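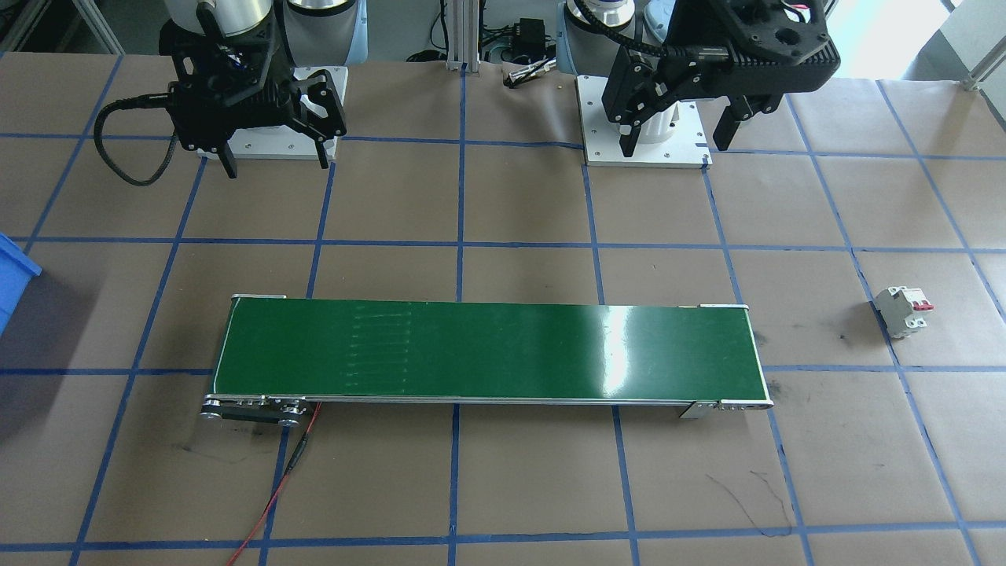 Divitz Supporters Club: Away Travel and Tickets FAQ

Last updated 28 Mar 2021

Who can apply for away tickets?
Any paid-up member of the club. Adult and junior members have the same rights when it comes to away games. If you joined after the end of February you can still apply, but you go into the second round of sales.

How many tickets do we get?
It depends on the ground. For the trip to Zorkeck we have been given 871 seats, all in the covered end. Hao has a smaller stadium and usually offers 1000 places, mostly standing. Cup games are worked out separately and the number is posted on the ticket page once it is confirmed.

How do I apply?
Log in to your account, pick the match and choose seats or standing where both are offered. You can apply for up to four people, and each one needs a membership number.

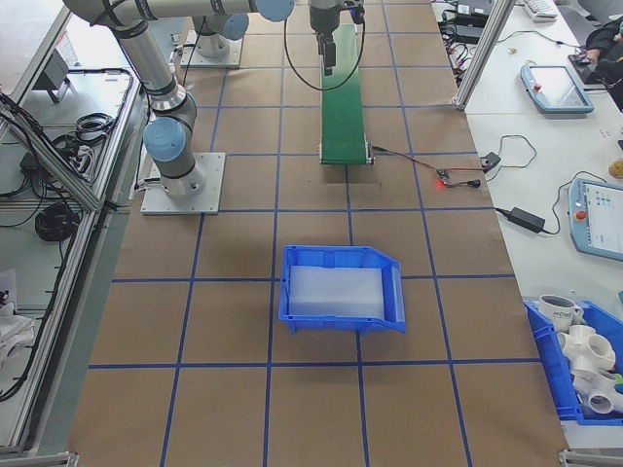

What happens if a game is oversold?
Loyalty points decide it. You get three points for each away league game you attended and one point for each home game. If two members are level, the earlier application goes first.

Do the buses still run?
Yes. They leave from the north parking lot at Kusine Park, three hours before kickoff for Zorkeck and two hours for everywhere else. Each bus has 36 seats. Please don't bring glass bottles on board.

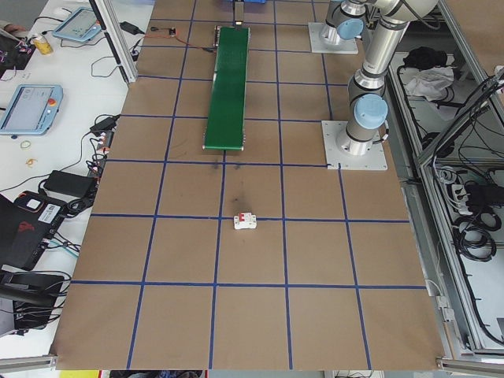 Kusine Park, match information

Can I get a refund?
If the match is moved to another day, yes, in full. If you change your mind, you can return the ticket up to 48 hours before kickoff and we will refund it if another member buys it. Bus fares are not refunded on the day.

Can I pass my ticket to a friend?
Only to another member, and only through the website. Tickets sold on other sites will be canceled, and the member who sold them loses all points for the season.

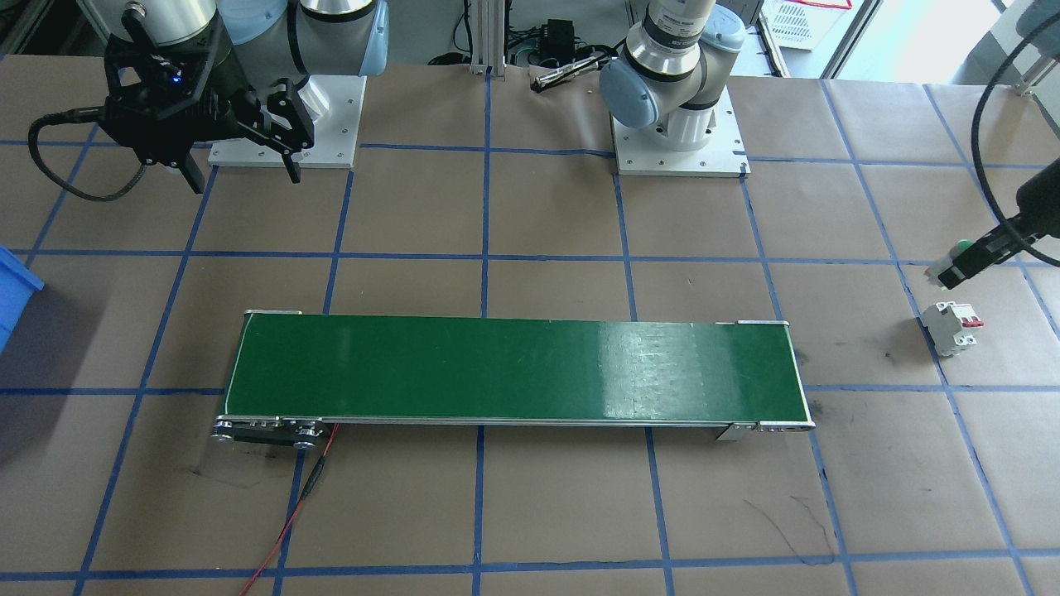 The same rule covers season ticket holders who lend out a card for a home game. Use the transfer button in your account, and the name on the ticket changes right away.

Where do I pick up paper tickets?
At window 2 on the east side, from noon on match day. Bring your membership card.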